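About Prolano
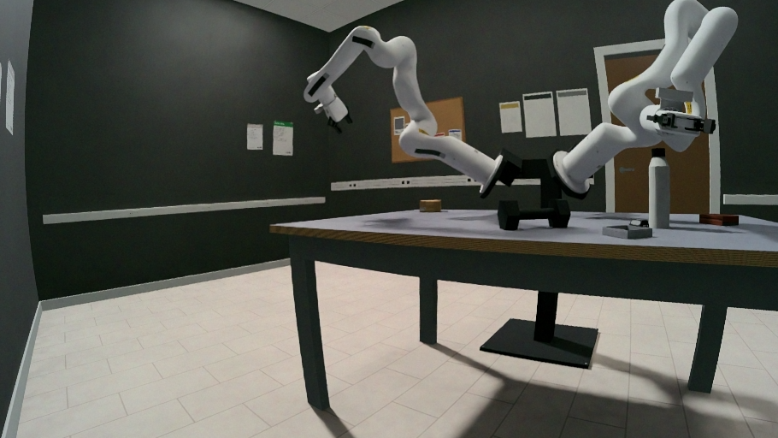 Two arms on one central mount, left and right, in a simulated room.

Prolano is a small software company. We make an app for people who want to walk more, and a data service for the developers who build their own apps on top of it. The company was started by Pilar Lagos and Gerardo Dizon, who met when both were writing code for a hospital billing system and both had a bad back from the chairs.

The first version of the app was called Zamby. It did one thing: it counted how long you had been sitting, and it asked you to stand up. Pilar wrote it in the evenings during one October and gave it to 40 persons she knew from work. Most of them switched it off in the first week, because it made a noise in meetings. The ones who kept it wrote to us with many ideas, and these letters are still the base of what we do.

What we make today

Zamby is still our main product, and it is free. It runs on the phone and, if you own one, on the watch. It records walks, stairs and the long pauses between them, and it shows you the week on one page. You can set your own quiet hours. It makes no noise any more unless you ask for it.

Shokri is the service for developers. If your user agrees, your app can read the walking history from Zamby and write its own records back to it. We wrote the documentation ourselves and we try to keep it short. A new developer account can make 2000 requests in a day without payment, and for a student project this is normally enough. If you need more, write to Eduardo Pascual and tell him what you are building. He likes to know it before he speaks about prices.

Fekorham is our newest work. It is a tool for physiotherapists, who can prepare a walking plan and send it to the patient's phone. At the moment it is used by 3 clinics and we are changing it almost every week according to what they tell us. We do not take new clinics until the calendar part works properly.

How we treat your data

We do not sell health records and we do not show advertising. We earn our money from Shokri and from the clinics. When you delete your account, your walks are deleted the same night from our servers, and from the backup copies when these are replaced. Fereshteh Khosravi is responsible for privacy in the company. Her text on this subject is longer than this page, and we ask you to read it before you connect another app.

The team

Pilar Lagos leads the development of the phone app. Gerardo Dizon takes care of the servers and of the salaries. Hortensia Sánchez designs the screens, and she has also translated the app to Spanish — the Spanish texts are better than the English ones, we are told. Eduardo Pascual answers to developers. Fereshteh Khosravi, besides privacy, does the testing with screen readers and with old phones, of which she keeps a full drawer.

We work in the same building since the beginning, on the second floor, over a shop for bicycles. Visitors are welcome in the afternoon if they write first.

Working with us

There is no open position now. We accept one intern each year for the Shokri team, and the applications open in October. Please send us something you have made, even if it is small or not finished. A letter of one page is sufficient, in English or in Spanish.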